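Mechanical fitter wanted for our little workshop in Nallville

Posted 7 Feb 2022

Hello! I run Barrientos, a small drives and gearbox repair shop on the Ullell road, and I'm after another pair of hands. We've been flat out since December and I've reached the point where I'm doing quotes at the kitchen table and dreaming about keyways, so it's time.

What we do, in short: people bring us (or we go and fetch) worn-out gear reducers, conveyor drives, pump couplings and the odd winch, and we strip them, measure everything, replace what's knackered and put them back together. There are 4 of us at the moment, me included. Most of our customers are quarries, feed mills and food plants within an hour's drive, and quite a few have been coming to us for years.

You'd be mostly on the bench. Pulling bearings, checking shaft runout, fitting seals, shimming, setting backlash, that kind of thing. A typical unit weighs between 134 and 600 kilos, so you'll use the overhead crane every day and I'll pay for your slinging ticket if you haven't got one. Now and then you'd come out on site with me for an alignment job, and those can be mucky and early (a quarry in the rain before breakfast is an acquired taste, but I love it).

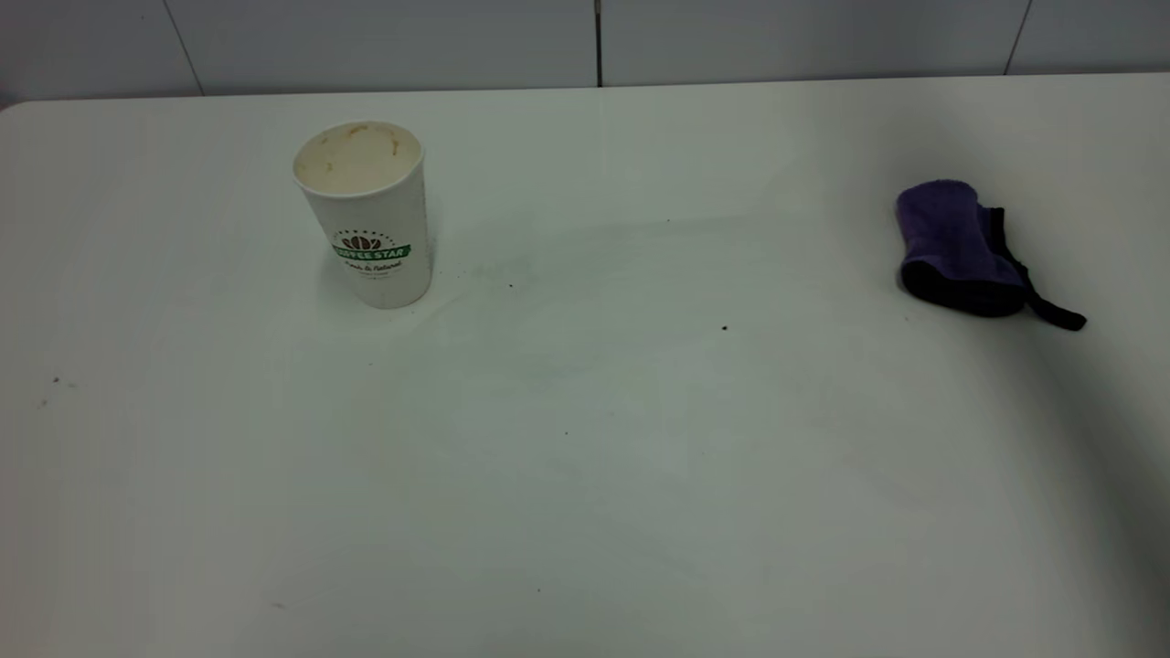 The other big thing this year is the Otau. That's our own flexible coupling, which we started making for customers who kept wrecking the shop-bought kind. We've got 200 of them to machine and assemble for one order and I'd like whoever joins us to take over the assembly side completely, from checking the bores to packing the box. If you've got ideas on how to do it faster, I'm all ears!

What I'm looking for: somebody who can use a micrometer and a dial gauge without being shown, who can read a drawing, and who'll tell me when a fit is wrong instead of reaching for a bigger hammer. Time served would be lovely but I'm not fussy about where you learned it. Farm machinery, ships, fairground rides, I don't mind. A driving licence you do need, I'm afraid. Welding would be handy and so would a bit of lathe work, though we can teach you the lathe.

Hours are seven till half three, with an early finish at the end of the week. Overtime is there if you want it and I won't sulk if you don't. Pay depends on what you can do, so let's talk about it on your first visit and I'll give you a straight figure before you leave. Pension, boots and overalls all sorted, and you get your own bench and a tool allowance once a year.

To apply, drop me a line through the contact page on this site or just ring the workshop. No need for a fancy covering letter. Tell me what you've worked on, what the worst job was and when you could start. If I like the sound of it I'll ask you in for a morning, paid, and we'll strip a gearbox together and see how we get on. Bring your own gloves if you've a pair you like.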